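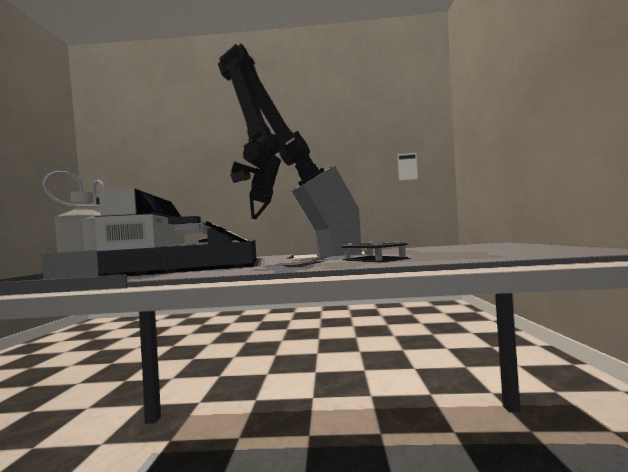
3.2 자료와 분석 방법

분석 대상은 라이프스타일 잡지 Marnesska의 온라인판에 실린 신인 배우 인터뷰 기사이다. 이 매체는 인쇄판과 온라인판을 함께 운영하며, 온라인판에는 인쇄판에서 분량 때문에 빠진 문답이 그대로 실리는 경우가 많다. 본 연구는 편집을 덜 거친 발화를 보기 위하여 온라인판만을 대상으로 삼았다. 데뷔 후 3년이 지나지 않은 배우가 단독으로 등장하는 기사 50편을 골랐고, 화보 설명만 있고 문답이 없는 기사와 두 명 이상이 함께 응한 기사는 제외하였다.

수집한 기사는 문장 단위로 나누었다. 제목, 부제, 사진 설명, 의상 협찬 표기는 본문에서 분리하여 따로 보관하였으며, 남은 본문은 모두 3,539문장이다. 각 문장에는 화자(기자 또는 배우), 직접 인용 여부, 주제의 세 항목을 표시하였다. 주제 범주는 가족, 학업, 작품, 외모, 사생활 공간, 팬과의 관계, 향후 계획으로 나누었고, 한 문장이 둘 이상의 범주에 걸치면 앞뒤 문답의 질문을 기준으로 하나만 부여하였다.

주석 작업은 연구 보조원 2명이 독립적으로 진행하였다. 판정이 갈린 문장은 합의를 거쳐 확정하였고, 합의가 어려운 문장은 '기타'로 두었다. 의견 차이가 가장 잦았던 범주는 가족과 작품의 경계였다. 부모가 같은 업계에 종사하는 배우의 경우 촬영장에서 받은 조언을 가족 이야기로 볼 것인지 작품 이야기로 볼 것인지가 분명하지 않았다. 이 문제는 조언의 내용이 연기에 관한 것이면 작품으로, 조언자의 태도나 지지를 말하는 것이면 가족으로 처리하였다. 주석 도구로는 Tendex를 사용하였다.

3.3 도입부의 구성

기사의 도입부는 대체로 비슷한 순서를 따른다. 기자는 먼저 배우의 나이와 출연작을 밝히고, 이어서 인터뷰 장소에 도착한 배우의 차림새나 첫마디를 적는다. 첫 번째 직접 인용은 그다음에 나온다. 주목할 점은 이 인용이 작품에 관한 말인 경우보다 일상에 관한 말인 경우가 많다는 것이다. 잠버릇, 반려동물, 아침 식사, 방 정리 같은 소재가 여기에 쓰인다. 기자의 서술은 이러한 소재를 '꾸밈없는', '솔직한', '또래다운' 등의 수식어와 함께 배치하고, 독자는 본격적인 문답을 읽기 전에 이미 배우의 성격에 관한 평가를 접하게 된다.

사생활 공간을 다루는 문장은 도입부와 마무리에 몰려 있다. 본문 중간에서 집이나 방이 언급되는 경우는 대부분 이사나 독립처럼 구체적인 사건과 관련된다. 반면 도입부의 방은 사건 없이 제시된다. 배우가 혼자 있을 때 무엇을 하는지, 누구에게 연락하는지, 무엇을 읽는지가 나열되며, 이때 기자는 직접 관찰한 내용과 배우에게서 들은 내용을 구분하지 않는 일이 잦다. 이 구분의 생략은 선행 연구인 Drasiscombe 말뭉치 분석에서도 지적된 바 있으나, 해당 말뭉치는 음악인 인터뷰를 중심으로 구성되어 있어 본 자료와 직접 비교하기는 어렵다.

3.4 가족의 지지에 관한 발화

가족 범주의 발화는 질문의 형태에 따라 두 갈래로 나뉜다. "부모님의 반응은 어땠나"와 같은 개방형 질문에는 감사의 표현이 먼저 나오고 구체적인 일화가 뒤따른다. "부모님의 이름이 부담이 되지는 않았나"와 같은 질문에는 부담을 일단 인정한 뒤 자신의 노력을 말하는 답변이 많다. 후자의 답변에서는 오디션에서 떨어진 경험이 자주 등장한다. 떨어진 횟수나 작품명을 밝히는 배우는 드물고, 대개 "여러 번"이라는 표현에 그친다.

기자가 이러한 답변에 추가 질문을 하는지도 살펴보았다. 부담을 묻는 질문 다음에는 화제를 바꾸는 경우가 많았고, 바뀐 화제는 주로 차기작이었다. 이를 기자 개인의 태도로 해석하는 데에는 주의가 필요하다. 인터뷰는 배급사나 소속사가 마련한 홍보 일정 안에서 이루어지며, Crabtree와 같은 홍보 대행사가 질문지를 사전에 검토하기도 한다. 지면에 실린 문답의 순서가 실제 대화의 순서와 같다는 보장도 없다.

그림 3. 인터뷰 기사의 분석 단계. 본문 분리, 문장 분할, 화자 및 인용 표시, 주제 부여의 순서로 진행하였다.

그림 3의 마지막 단계인 주제 부여에서는 문답의 맥락을 다시 확인하였다. 한 답변 안에서 주제가 바뀌는 경우에는 바뀐 지점부터 새로운 범주를 적용하였고, 기자가 괄호 안에 적은 웃음이나 침묵은 앞 문장에 포함시켰다. 외모 범주는 기자의 서술에만 나타나는 경우가 많아 배우의 발화와 나누어 집계하였으며, 그 결과는 4장에서 다룬다.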